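The Little White Microwave and Me

So we moved the last of the boxes out of the kitchen in September, and I have been meaning to write about the microwave ever since. I know, a whole post about a microwave. But three of you asked what I use for lunch now that the big oven is gone, and my answer in the comments got so long that I figured I'd better put it up properly.

A bit of background for new readers. Our old place in Runham had a built-in thing with a keypad, 19 buttons, and I used exactly two of them. When we came here I wanted something plain. White, a door that opens to the left (I'm right-handed and like to slide a plate straight in), and knobs. Two knobs, one for how strong and one for how long, and that is the entire conversation between me and the machine. My neighbor Yevdokiia Romaniuk has had one with dials for years and she sets hers without even looking, a little flick of the wrist while she's talking to you. I'm not there yet.

The first job was clearing a table for it. I had let everything pile up on there, mail and jars and a bag of clothespins, and getting back to bare pale tabletop took me most of a morning. It's a nice table under all that!

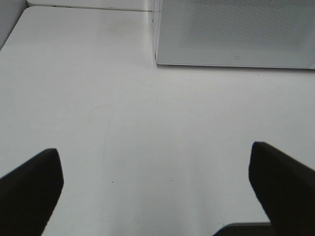 I'm trying to stick to a rule that only things to do with lunch get to live there. Plates, bowls, bread, the microwave. The mail now goes in a basket by the front door, and the clothespins went back to the laundry where they should have been all along. My husband put his Funville mug down there the first evening and I moved it without saying a word, and he moved it back, and we'll see who wins that one.

OK, the food. I eat a lot of sandwiches and I like them warm. The thing I keep coming back to is thick white bread with something soft and yellow under it, and by that I mean egg one day, cheese the next, whatever the fridge has to say. I cook the egg flat in a pan, let it cool, fold it over and keep it in the fridge overnight. Then at lunch it goes on a plate with the bread and into the microwave for a very short time. Bread gets tough if you overdo it, so I start with 10 seconds, poke it, and go again if it needs it. Some people wrap theirs in a damp paper towel. I've tried it and the crust went all sad on me, but your bread may be different.

The pink plate is my favorite for this. It has a raised rim, so a bit of runaway cheese stays where I can get at it with a fork.

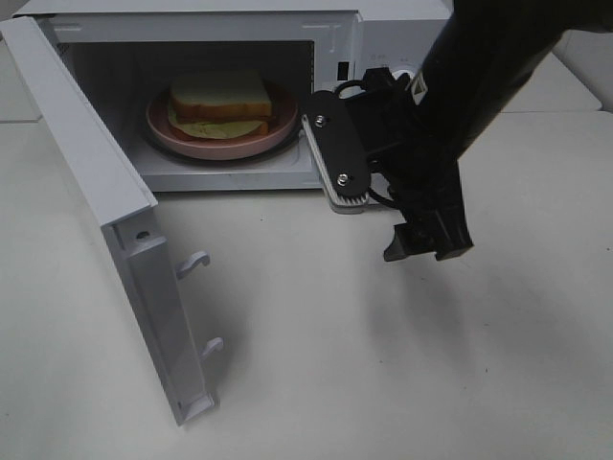
Bread in a bowl (yes, really)

I got teased for this one. When I only want one slice, I just stand it up in the pink bowl and leave the plates alone. Cut it up afterward, pour warm milk over it, a spoonful of sugar and some cinnamon, and you have what my grandmother made for us when we had colds. She used the ends of the loaf and she didn't own a microwave, she had a dented pot on the back of the stove and a lot more patience than I do.

It's also good with broth. I had leftover chicken broth last week and a slice going stale, and that was lunch, with black pepper and a little grated cheese on top. I ate it standing up at the counter while the washing machine did its thing. 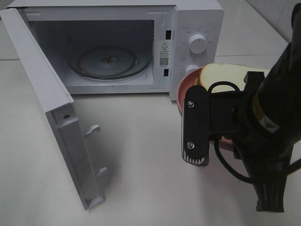

Page 2

Cleaning, then, which is the part I wanted to get to. I do the turntable first. Mine is glass and lifts right out, and I wash it in the sink with dish soap like any other plate. While it's drying I wipe the floor and the walls with a soft cloth and warm water. If there's something stuck on, I heat a bowl of water with a slice of lemon in it, leave the door shut for a few minutes, and after that it mostly wipes away.

Then the door. I never used to bother with the edge, the side with the two little hooks, and crumbs love it there. A dry toothbrush does a good job. I go lightly over the slots the hooks fit into as well, always with the plug out, and I don't get anything wet near them. The warning label in between just gets a dry cloth. It's in Chinese and I can't read it, though the triangle gets the point across.

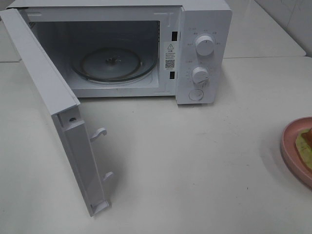

I leave the door wide open for a while when I'm finished so the inside can air out. After that the glass goes back on over the hub in the middle, and I give it a little turn with my finger to check that it's sitting right. If it wobbles, lift it and try again.

The knobs I wipe last, going around the printing gently. On my mother's old one the numbers got scrubbed clean off and she had to guess for years, so I'm careful about that.

Next time I want to do the bread itself, as I've been asked twice for the white loaf recipe and I still have to write down the amounts. If you have a good filling for a warm sandwich that isn't egg or cheese, leave it in the comments, I'm running out of ideas over here!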